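Virnero: Neue Planer-Version rechnet Greifwege jetzt während der Bewegung

Update bringt gemeinsamen Zeitstempel für Kamera und Greifer, altes Aufnahmeformat fliegt raus

Clenlow hat die nächste Version seiner Steuerungssoftware Virnero freigegeben. Seit heute Vormittag zum Download, vorerst nur für Bestandskunden. Wichtigste Änderung: Der Bewegungsplaner wartet nicht mehr, bis ein Greifweg komplett berechnet ist. Er fährt los und rechnet den Rest unterwegs. Bisher gab es zwischen Erkennen und Losfahren eine Pause, über die sich Anwender seit Langem beschwert haben.

Laut Danjuma Yusuf, bei Clenlow für den Planer zuständig, war der Umbau größer als gedacht. »Wir wollten eigentlich nur die Kollisionsprüfung beschleunigen. Am Ende haben wir die halbe Schnittstelle zur Wahrnehmung neu geschrieben.« Teile davon lagen schon länger im Entwicklungszweig, liefen aber nicht stabil, wenn sich die Zielpose während der Fahrt änderte.

Technisch läuft das so: Der Planer liefert ein erstes, kurzes Wegstück, das garantiert in einem sicheren Halt endet. Während der Arm dieses Stück abfährt, kommt das nächste dazu. Kommt nichts, bleibt der Arm stehen. Kein Ruck, kein Not-Halt, nur eine Meldung im Protokoll. Wie lang das erste Stück sein darf, lässt sich pro Zelle einstellen. Voreinstellung ist konservativ, wer mehr Tempo will, muss selber dran drehen.

Im internen Testlauf hat Clenlow 2000 Greifaufgaben mit alter und neuer Version durchgespielt, alles in der Simulation. In 1197 Fällen war die neue Version schneller am Ziel, beim Rest gleichauf oder langsamer. Langsamer vor allem dort, wo der Arm um ein Hindernis herum muss und das erste Wegstück in die falsche Richtung zeigt. Yusuf räumt das ein, eine Vorausschau über mehrere Wegstücke sei in Arbeit. Termin nennt er keinen. Zahlen von echten Zellen liegen noch nicht vor, die sollen im Oktober kommen.

Zweiter großer Punkt: die Wahrnehmung. Kamerabild und Greiferstellung bekommen jetzt einen gemeinsamen Zeitstempel, vergeben direkt beim Eingang der Daten. Vorher stempelte jedes Modul für sich, und unter Last liefen die Uhren auseinander. Folge waren Objektposen, die ein Stück neben dem Objekt lagen, am schlimmsten bei schnellen Handbewegungen in den Demonstrationsaufnahmen. Wer solche alten Aufnahmen hat, kann sie mit dem beiliegenden Werkzeug nachträglich ausrichten. Das geht nur, wenn die Rohdaten noch da sind. Aus bereits komprimierten Paketen lässt sich der Versatz nicht mehr rausrechnen.

Das Werkzeug heißt Itar und ersetzt drei ältere Skripte, die bisher einzeln aufgerufen werden mussten. Es prüft Aufnahmen auf Lücken, richtet die Zeitachsen aus und schreibt das neue Format. Bedienung über die Kommandozeile, eine Oberfläche ist nicht geplant. Achtung, Itar überschreibt im Standardmodus die Quelldatei! Vorher also Kopie machen oder den Schalter für ein eigenes Zielverzeichnis setzen. Das steht in der Anleitung ziemlich weit hinten und dürfte noch für Ärger sorgen.
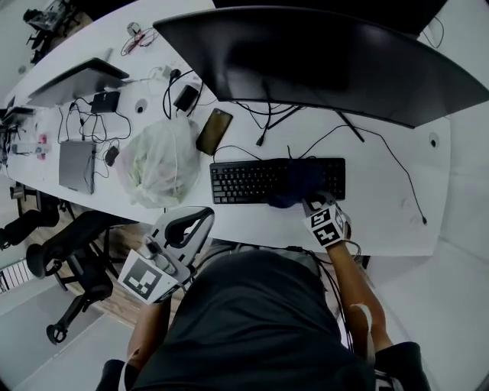

Die Markererkennung hat ebenfalls ein Update bekommen. Virnero schätzt die Greiferpose jetzt auch dann weiter, wenn ein Marker kurz verdeckt ist, und meldet dazu einen Vertrauenswert. Unter einer einstellbaren Schwelle wird die Pose verworfen. Schwarz-weiße Muster wie die am Handgreifer vorn an der Tastatur werden dabei als zusammengehörige Gruppe behandelt, sofern ihre Lage zueinander in der Konfiguration steht. Ein sichtbarer Marker aus der Gruppe genügt dann für eine grobe Schätzung. Gerade bei weichen Sachen wie dem dunkelblauen Tuch auf den Tasten hilft das der Objekterkennung allerdings wenig: Für Textilien gibt es weiter kein eigenes Modell, nur eine Maske im Bild. Wer Falten oder Kanten greifen will, muss sein eigenes Netz anbinden. Die Schnittstelle dafür ist dokumentiert, Beispiele fehlen noch.

Erste Rückmeldungen gibt es vom Integrator Ogundipe, der die Vorabversion hatte. Dort lobt man den Planer und schimpft über die Umstellung der Konfigurationsdateien. Mehrere Parameter haben neue Namen, die alten werden ohne Warnung ignoriert. Wer also nach dem Update plötzlich mit Voreinstellungen fährt, sollte zuerst da nachsehen. Clenlow will eine Warnung per Patch nachreichen.

Nicht mehr unterstützt wird das alte Aufnahmeformat. Lesen geht noch über Itar, schreiben nicht mehr. Auch die bisherige Vorschau im Browser fällt weg, Ersatz soll mit einer späteren Version kommen. Beim Protokoll gibt es jetzt eine Obergrenze, ab 2000 Einträgen pro Sitzung wird eine neue Datei angefangen. Lässt sich abschalten.

Kosten: für Kunden mit laufendem Wartungsvertrag keine. Für alle anderen nennt Clenlow Preise nur auf Anfrage. Neukunden sollen die Version bekommen, sobald der angekündigte Patch drin ist. Wann genau, war bis Redaktionschluss nicht zu erfahren.

Nachtrag, 16:40 Uhr: Clenlow hat die Anleitung zu Itar inzwischen ausgetauscht. Der Hinweis aufs Überschreiben steht jetzt auf der ersten Seite. Am Verhalten selbst ändert sich vorerst nichts.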